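Gramholm Tea Subscriptions – Help Desk
Ticket 3468: Whole-leaf oolong brewing bitter and thin
Status: Resolved
Opened by: Han-gyeol Na

Hello there, and thank you in advance for reading all of this, I do tend to go on a bit. My November parcel had the Wukulano roasted oolong in it, the 52 g pouch, and I was so looking forward to it because the last one was lovely (honey, toasted nuts, a bit of warm biscuit). This one comes out bitter at the front and then there's hardly anything behind it. Same mug, same kettle, same strainer basket as always. I've tried it at three minutes and at two, and the two minute cup was just a weaker version of the same thing. Is it a bad batch, or is it me?

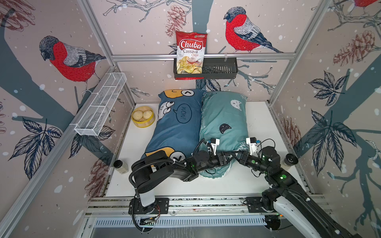 Reply from Gramholm Support, 9.40 am
Oolong is fussier than people expect, so please don't worry, and I'm very glad you wrote before giving up on the pouch! The roasted leaves are rolled quite tightly and they need room to open out. If they are lying right up against each other, like the blue pillow and the green one with the cats on it, the water goes round the outside of the clump and never gets properly into the middle, and you end up with a harsh edge and no body. Could you tell me how much leaf you use, how big the mug is, and whether you have changed your water at all? A new filter counts.

Reply from Han-gyeol Na, 11.15 am
Two heaped teaspoons in a big mug. I don't have scales that go that low, but I borrowed my sister's and it came to 9 g, which looks rather a lot now I've typed it out. The basket is one of the little Kasprzak ones that hangs on the rim. And yes, I did put a new filter in the jug, though I can't remember which week.

Reply from Gramholm Support, 1.05 pm
I think we've found it, then. We go by 4 g for a big mug, and the small Kasprzak basket is really a bit snug for rolled oolong even at that. Please try these and let me know how each one goes:
1. Weigh out 4 g and rinse it with hot water for a few seconds. Pour that away.
2. Brew loose in a teapot for two minutes, then strain into the mug.
3. Do it once with jug water and once straight from the tap.
Leave the lid off while it brews, and have a look at the leaves afterwards. They should have unfurled nearly the whole way.

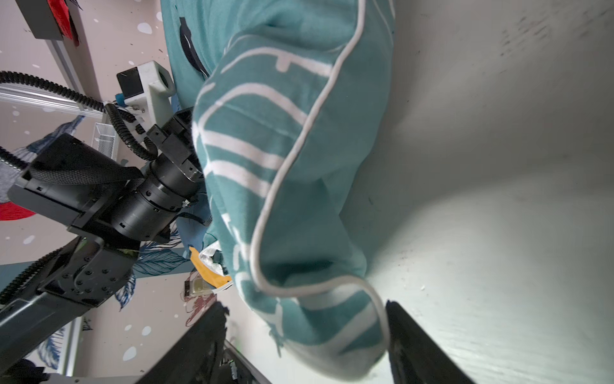
Green fabric with white line patterns and thin white piping, bunched up.

Reply from Han-gyeol Na, 4.30 pm
Well, what a difference! The teapot cup with jug water was the tea I remembered, honey and all, and I got a second steep out of it that was nearly as nice. The tap water one was flatter, so the new filter is in the clear. I found a Grinlow infuser at the back of the cupboard, much deeper than my basket, and that works too if I keep to 4 g. Sorry to have blamed your oolong.

Closed by Gramholm Support
No apology needed at all. I've put a note on your account so your next parcel comes with our brewing card for rolled teas. Batch 34 checked against our shelf sample, no fault found.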